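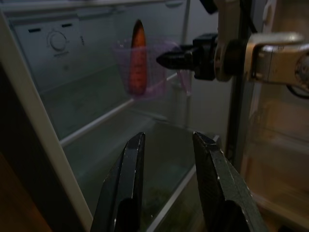

What happens at a robot open day?

Visitors watch a robot do a household job slowly, ask the people running it some questions, and usually get a turn at the controls. At Selum's, held in October in the back half of a building it shares with a bathroom tile showroom, the job was putting groceries away.

I got there a little before two, by way of the showroom, where a man tried to interest me in grout. The robots were through a fire door and down two steps. There was a kitchen on the other side, or most of one: counters, a sink that isn't connected to anything, and a refrigerator standing open in a way that would have gotten me yelled at as a child.

"People keep closing it," said Nimal Wijesinghe. He runs demonstrations at Selum, which means that he answers the questions and also mops. "They can't help themselves. I've had grown engineers walk past in the middle of a run and shut the door with a hip."

I asked whether the robot could open it again.

"Some days," he said.

The afternoon had two arms on the program. Nemo does the gripping. Felis does what Wijesinghe calls "the nudging," with a pointed tip in place of fingers, and I'll admit I had assumed the one called Felis would be the graceful one. The names came from different people in different years and mean nothing, he told me, although a small boy near the front was badly let down to learn that Nemo wasn't orange.

The carrot was orange. It was also, for purposes of the demonstration, standing in a purple plastic measuring cup, and I asked Wijesinghe what kind of household keeps its carrots like that.

"Mine, now," he said. "You laugh, but it's a decent problem. A carrot lying on a shelf is one thing to find and one thing to grab. Stand it up in a cup and you've got an object inside another object, you can see through the outer one, it's top-heavy, and it has a handle on one side. Every part of that is annoying to a robot. Clear plastic most of all. A camera looks at clear plastic and has opinions, and then it looks again and has other ones."

So why not use a nice solid mug?

"Because then we'd be good at mugs."

He has worked on arms of one sort or another since college, first on a line that packed door hinges into trays. He speaks of the hinges fondly. They arrived the same way up, in the same place, all day long, and the arm that handled them had no need to look at anything. "If you'd taken that arm and put it in front of a fridge, it would have packed the fridge," he said. "Or had a go."

The trouble with refrigerators, as he tells it, is that they were designed by people with elbows. The door takes up room on one side. The shelves are glass, the light is poor, and whatever you want is behind whatever you don't. A person leans in, tips a jar back with two fingers, and pulls the mustard out from underneath a bag of something. The person will also be holding the phone. Selum's answer to this has been to stop asking a single arm to do everything and to let a second one come in from the side.

"Felis is there to steady things, or to push them half an inch," Wijesinghe said. "It's a pointy stick, basically. Please don't write that." He thought about it. "No, write that. It's a very good pointy stick."

The steadying is harder than it sounds, and I can report that it doesn't sound easy. Two arms working in a space the size of a suitcase have to agree on who is where. When they don't agree, they both stop, and the room gets quiet in the way of a restaurant after a dropped tray. This happened during the first demonstration. A woman beside me asked in a whisper if they were thinking. Wijesinghe said they were waiting for him, pressed something on a tablet, and apologized to her on their behalf.

I asked him how often that happens.

"We did 224 runs on the fridge in the month before this," he said. "Nemo and Felis stopped for each other in 61 of them. I like to say those are the polite ones. The ones that worry me are when neither of them stops."

And what does that look like?

"Soup."

He wouldn't be drawn any further on the soup, except to say that it was before the rule about lids.

The software that decides who goes first comes from Sæther, a smaller outfit that Selum works with and that seems to consist mainly of people who don't answer the phone before lunch. Wijesinghe was careful to give them credit. Before Sæther got involved, he said, the arms took turns on a timer, which was safe and took so long that visitors wandered off to look at tile. The new version lets both arms move together as long as each can predict where the other will be. He compared it to two people getting dressed in a small bathroom. I said that I had never seen this go well. He said he'd been married a while and it did come.

After the demonstration came the hands-on part, which was plainly what the room had been waiting for. You sit on a stool with a controller in each hand, and the arms copy you, a beat behind. I had expected to be bad at it and was pleased to find my expectations met. My right hand wanted to go left. My left hand, which has never been asked to do anything important, froze. Wijesinghe stood next to me and said encouraging things in the voice of a man watching someone back a trailer.

"Don't look at your hands," he said. "Look at theirs."

This helped a bit. I managed to bring the gripper up to the shelf and then, for some minutes, to hold it there. The boy who had been let down about Nemo went after me and was a natural, of course. He had the fingers open and lined up before his mother had found her camera, and he asked whether there was a harder one.

"The kids are better because they don't care how it looks," Wijesinghe said later, when the line had thinned out and he was eating somebody's leftover crackers over the sink. "Adults try to move the robot the way they think a robot should move. They go all stiff. The kids just reach for the thing."

I asked the question that everybody there had been circling, which was when any of us could have one. He has an answer ready for this, and he gave it like someone reading out a parking notice. Selum isn't selling kitchen robots. It sells the grippers and the fingertips that go on them, mostly to people who run stockrooms, and the kitchen is where it finds out what's wrong with them. A stockroom customer wants to know that the fingers will hold a box. The fridge tells Selum what happens when the box is a cup.

"So the kitchen is a torture chamber for fingers," I said.

"It's a kitchen," he said. "They're all like that if you're a finger."

He showed me a tray of retired ones, scuffed along the faces and chewed at the tips, each with a bit of masking tape saying what had finished it off. One said SHELF. One said SHELF AGAIN. One said DISHWASHER, which turned out to have been an accident at cleaning time and no part of the research.

What would he like to fix next? The door, he said, and at first I thought he was joking. He wants Nemo to pull it open, and then for Felis to keep it open while Nemo goes in, the way you'd hold it with a foot. They've got it working with the door empty. With milk in the door it swings differently, and with half the milk gone it swings differently again, and he has been through a lot of milk.

"I've started drinking it so it doesn't go to waste," he said. "I don't even like milk."

The second demonstration was at four. I stayed for the beginning. The cup was back on its shelf, the arms were in their places, and Wijesinghe was explaining to a new group that the sink didn't work, to a man who was already turning the tap. On my way through the fire door I heard the refrigerator being closed, and then a sigh.

Contact the editor | Copyright, all rights reserved | Back to top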